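À Clonau, la cantine municipale passe au repas sur réservation

Les familles de Clonau devront réserver les repas de leurs enfants à partir d'octobre. La commune a confirmé vendredi la mise en place du nouveau système dans les trois écoles publiques, après un essai mené au printemps à l'école du quartier d'Urncombe.

Jusqu'ici, l'inscription se faisait à l'année et la cuisine centrale préparait le même nombre de repas tous les jours de la semaine. Les absences n'étaient connues qu'au moment de l'appel, trop tard pour modifier les quantités. Pendant l'essai, 252 élèves étaient concernés et la cuisine a préparé environ 70 repas de moins par semaine.

La réservation se fera en ligne, au plus tard à 10 heures la veille du repas. Les parents qui n'ont pas d'accès à Internet pourront remplir une fiche papier à l'accueil de la mairie, pour le mois entier. Une annulation tardive restera facturée, sauf en cas de maladie signalée à l'école le matin même.
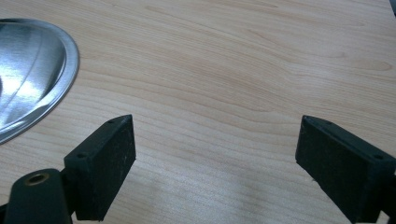

Un plat en inox sur une table en bois clair.

Le tarif ne change pas pour les repas réservés dans les délais. Un supplément de 50 centimes sera demandé pour un enfant présent sans réservation, qui sera servi dans tous les cas. La mairie précise que ce supplément ne sera pas appliqué avant les vacances de fin d'année, le temps que les familles prennent leurs habitudes.

L'essai avait suscité quelques critiques. Plusieurs parents travaillant en horaires décalés jugeaient le délai trop court, notamment pour le lundi, dont les repas devaient être réservés dès le jeudi soir. Cette règle a été assouplie : le service restera ouvert jusqu'au vendredi matin. Les plannings réguliers pourront aussi être enregistrés une seule fois pour tout le trimestre, puis modifiés au besoin.

Côté cuisine, les commandes de produits frais seront désormais passées deux fois par semaine. Le pain continuera d'être livré chaque matin. Les menus restent affichés à l'entrée des écoles et comprennent toujours un repas végétarien hebdomadaire.

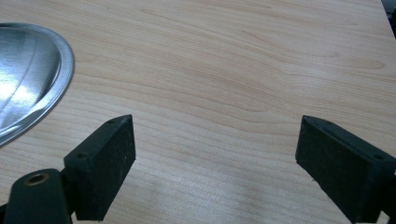 Une réunion d'information avant la rentrée

Les parents sont invités à une présentation du service à 18 h 30, dans la salle polyvalente de l'école d'Urncombe. La date sera communiquée par les carnets de liaison. Des agents de la mairie aideront ceux qui le souhaitent à créer leur compte ; il faudra se munir du numéro de dossier figurant sur la dernière facture.

La commune voisine de Grallholm, dont une partie des enfants est scolarisée à Clonau, appliquera les mêmes règles. Les familles concernées recevront leurs identifiants par courrier. Le paiement par prélèvement reste possible et les autorisations déjà signées n'ont pas à être renouvelées.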